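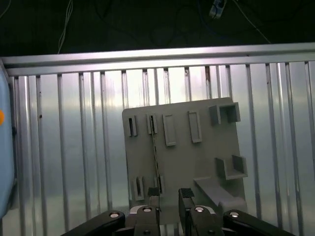
Issue 758, page 3

Harkodgate open day, Wednesday, January 2, 2019

Quick one, typed on the train home. Went to the Stisora phone open day at Harkodgate, got in just after ten, badge spelt wrong, coffee fine.

Main thing was the Netier. Finally held one. Lighter than I expected, glass back, picks up fingerprints the second you touch it. Screen is good indoors, didn't get to try it outside. Battery is 3389 mAh on the spec card, though the slide in the morning talk said 3443. Asked at the desk, they said go with the card. Wireless charging yes, charger in the box no.

Camera demo was a queue of half an hour so I skipped it and came back at lunch. Night mode slow but decent. Zoom not great, faces go waxy. No headphone socket, and teh adaptor is extra. 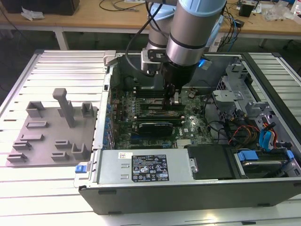

Ánh Hồ did the software talk, easily the best bit of the day. Promised three years of updates, first big one due in April. Somebody asked if the older Kim handset gets it too. Long pause, then "we're looking at it". So probably no. Kim owners near me not happy.

Price still not given. Release date neither, only "spring". Bag had a pen, a sticker sheet and a leaflet for last years model.

Had to leave before the second session so I missed the bit on repairs and spare screens. If anyone stayed for it please send me you notes and I'll add them next issue.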